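# Keeping the Tratgate kitchen running

Welcome, and thank you for stopping by the gallery corner of the Werlow pages! Tratgate is our simulated kitchen cell, one arm in one corner of one room, and I have been looking after it long enough that I know its moods better than those of my own stove at home. People who see it for the first time usually ask about the tasks the arm does. I'm always glad to talk about those, but my heart is with the setup: where the base goes, what gets checked in the morning, what wears out in a machine that has no grease in it at all (plenty does, as you'll see).

There are only a couple of pictures so far, and I've let myself ramble between them. More will go up when I have the kitchen in a state I'd like company to see.

## Getting the base where it belongs 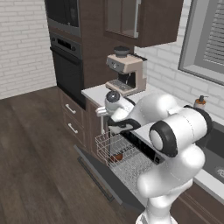

Base placement ate most of my September, and I would still rather spend a month on it than live with a bad one. The arm file we use is called Dobos, and when you first load it into a room it lands wherever the room's origin happens to be, which in Tratgate was inside the floor. From there you nudge. You want the counter within reach, and the back of the counter too, and then you want the arm to be able to fold itself down toward something low without its elbow finding a cabinet on the way. My test for the low side is the dishwasher. I open the door all the way, pull the rack out over it, put the reddish-brown bowl toward the back left, and send the gripper to a spot by the counter corner with its fingers angled down that way. If the arm can hold that pose with the joints well away from their limits, I leave the base alone and go have lunch. If one of them is close to its stop, I move the base and start over.

The moving is done in small steps, 2 centimeters at a time, one direction only, and every try gets a line in the setup notes with the joint values beside it. I used to skip the notes. Then I lost a perfectly good placement by bumping a slider and had no way back to it, and since then I've been a great believer in typing things down even when it feels silly. Once the base is settled, it gets locked in the room file, and the lock gets a comment with the initials of whoever did it and what they were trying to reach.

One small thing for anyone setting up a kitchen of their own: do the placement with every door and drawer in its worst position. A room with everything shut is very forgiving. The same room with an appliance door folded down is a different shape altogether, and it's the shape the arm will be working in.

## The rack, my old friend

If you asked me which piece of Tratgate needs the most looking after, I would say the dish rack before you finished the question. All those thin rods! Each one has a collision shape of its own, separate from the bit you see, and when we first brought the rack in, those shapes had been simplified into one solid block. It looked lovely. Anything you set down in it simply floated on top, as though somebody had laid a sheet of glass over the tines.

So we rebuilt it, rod by rod, in Flelico, our in-house tool for fixing up room parts. Flelico lets you show the collision shapes in a loud color over the drawn ones, so a rod that has drifted or been left out stands out right away. I go over the rack that way whenever the room file has been saved by a newer version of anything, because that's when shapes like to go missing. It takes me some 20 minutes with a cup of tea, longer if I find something, and I don't mind it one bit. It's a bit like darning.

The bowl is easier. It's hollow, so its shape has to be hollow as well, made up of curved pieces around the inside, and the only real trouble we've had with it was a gap between two of those pieces, just wide enough for a fingertip to slip through and get stuck. Closing the gap was quick. Finding it was a whole rainy afternoon.

## Morning checks at the gripper

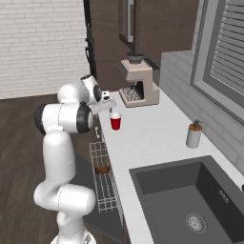

*Fingertips over the red cup, with the espresso machine just behind.*

The cup is what I use for the daily gripper check, and I have grown fond of it. It goes on the open part of the counter, and the arm comes in from above and stops with the fingertips just over the opening. I pause the room there and look at the numbers before letting anything touch. The wrist angle should match what was asked for, the finger gap should match what was asked for, and the height over the rim should be the same as it was yesterday. If the height has changed while everything else agrees, nine times out of ten somebody has edited the counter, and it has gone up or down by a hair.

After that I let the fingers close on the cup wall, lift, hold, and set it back. We do 5 lifts, always from the same starting pose, and I watch the contact readout more than I watch the cup. A good grip settles down and stays quiet. A poor one buzzes, with the contact flickering on and off, and you'll often see that buzz in the readout well before the cup does anything odd. When it does buzz, this is the order I work in:

- Check the time step first. It gets changed for speed and then forgotten.
- Look at the friction on the finger pads, and compare it with the copy in the setup notes.
- Look at the cup's mass. A cup that weighs next to nothing will jump out of any hand.
- Leave the grip force for last, please! Turning it up hides the other three.

I wrote "please" on that last one because I've done it myself, more than once, on evenings when I wanted to go home.

The espresso machine sits close behind the cup, and that's on purpose. I like a check that happens near something the hand could hit. When I put the cup out in the middle of nowhere the approach always passed, and it told me very little about how the arm would behave in the tight corner where most of the work goes on. The machine is fixed in place in the room file, so if the hand does brush it the contact log fills up with one long stubborn line, easy to spot.

## Small repairs and what comes next

The setup notes stand at 2616 lines as I write, and I'd guess half of them are about things being very slightly out of place. A sink basin whose collision shape was still a flat lid, so that anything dropped over it stayed up in the air. A drawer that slid open on its own every time the room loaded, until we gave it a little friction. An elbow joint with no damping, which wobbled at the end of each move like a diving board (I was sorry to fix that one, it was charming).

Joint damping deserves a page of its own, and I do mean to write it. For now I'll say that I tune it from the base outward, one joint after another, with the arm stretched over the counter, and that I save a fresh copy of the Dobos file before each change. The old copies go in a folder with the month in its name. It's a very full folder.

Next on my list are the dishwasher hinge, which I think is a touch too loose, and the upper rail of the rack, where I want to try a thicker collision shape along the side. I'll add pictures of both when they're done. If you keep a kitchen like this one and have found a kinder way to do wire racks, do write in through the Werlow contact page, I would love to hear how you manage yours.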